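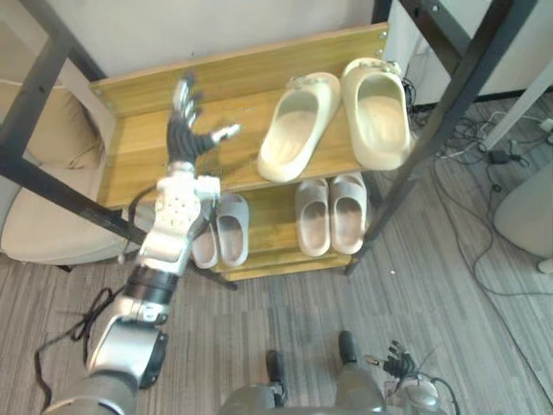
Thu 25 August

Shoe rack by the white wall, two tiers, honey-coloured boards in the black metal frame. Slides only on it this week. Trainers and boots went into the Trosden crate in the store cupboard and can stay there until the slides are settled.

Layout as it stands: cream pair alone on the upper shelf, two pale grey pairs below. Toes to the front throughout. Please keep to this when tidying up, or write the change in here with the time.

Notes on the rack. The upper shelf slopes down towards the front, so a pair put down near the front edge wants to creep. Set them well back and they stay. The lower board is narrower and takes less from heel to toe – the bigger Gutard slides overhang, tried them first thing and took them off again. They might do on top if the cream pair moves down. Not tried yet.

Went round the screws on the back panel with the small driver. One wanted a quarter turn, the rest were tight. Same job was done in March, so it does work loose over time. Hex key for the frame bolts is back in drawer 81. It had been in with the tape measures.

Carpet under the feet of the rack is getting flattened. Doesn't matter for now, but if the rack is shifted it should go back on the same dents or it rocks slightly.

Acharya order came in, sheet 511 in the folder. Two of the pairs are a size larger than asked for. Left them boxed. Zilstead have nothing in the cream until next month, so the pair on the rack is the only one we've got – don't lend it out.

Still to do:
Wipe down the lower board, grit along the back.
Felt pads for the feet.
Try the Gutard pair on the upper shelf.
Reply to Acharya about the sizes.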